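Bonus room

A bonus room is a finished or partly finished space in a house that has no fixed purpose on the floor plan. The term is used mostly in North American real estate listings. It usually refers to a room over an attached garage, a room under the roof at the top of the stairs, or a large extra room that does not meet the local rules for a bedroom. Owners use bonus rooms as playrooms, home offices, workshops, guest space, exercise rooms and television rooms.

Terminology

The name has no single legal meaning. Builders and agents also use "flex room," "loft," "rec room" and "FROG," the last being short for "finished room over garage." A loft is normally open to the floor below on at least one side, while a bonus room normally has four walls and a door. A den is usually smaller and on the main floor. In some markets a finished attic is sold as a bonus room, and in others the two are listed separately.

Origin

Steep roofs over attached garages leave a large volume of unused space. Builders found that this space could be floored, insulated and drywalled at a lower cost per square foot than a new wing, and many offered it as an option. Buyers could pay to have the room finished before closing or leave it as storage and finish it later.

One local case is the Flemer subdivision in Pliltadport, where the builder Tessier put up 40 houses from a single set of plans. The plan, sold as the Semo, had 1,316 square feet of living area on two floors, with a bonus room of 298 square feet over the garage that was not included in that figure. The designer, Tiago Moreira, drew the room with knee walls on both long sides and one window in the gable end. Later owners added skylights or dormers in a number of the houses, and a few turned the room into a bedroom with its own bath.

Construction

The floor of a room over a garage must carry a living load, so it needs deeper joists than a storage attic. Many builders use attic trusses, which leave a clear rectangular space in the middle. Older garages often have light ceiling framing that has to be replaced or doubled before the space can be lived in. The ceiling of the garage below is generally required to have fire-resistant drywall, and any door between the garage and the house has to meet the local fire code.

Heating and cooling are the most common problems. The room may have outside air or unheated space on five of its six sides, and it is often at the far end of the duct run. Typical remedies are dense insulation in the floor cavity, air sealing behind the knee walls, and a separate heating and cooling unit such as a ductless heat pump.
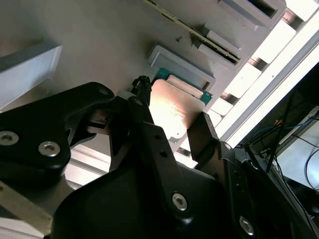
Access is by a hallway door on the second floor, by a separate staircase, or by both. A separate staircase takes space from the garage or the kitchen but makes the room more useful as an office or for guests. Pull-down attic ladders are not accepted as access to living space in most places.

Bedroom status

Whether a bonus room can be called a bedroom depends on local code. The usual requirements are a minimum floor area, a minimum ceiling height over part of the floor, and a window or outside door large enough to serve as an emergency exit. A closet is often expected by buyers even where the code does not ask for one. Houses on septic systems can be limited in the number of bedrooms, and on such lots a room may be listed as a bonus room for that reason alone.

Floor area and appraisal

Measuring practice varies. A finished, heated room reached from inside the house is commonly counted in the living area, but parts under a sloped ceiling may be left out where the height is too low. A room reached only through the garage or from outside is often reported on its own line. Work done without a permit can be excluded from the total, and lenders may ask for the permit to be closed before a sale.

See also

Attic conversion
Dormer
Knee wall
Accessory dwelling unit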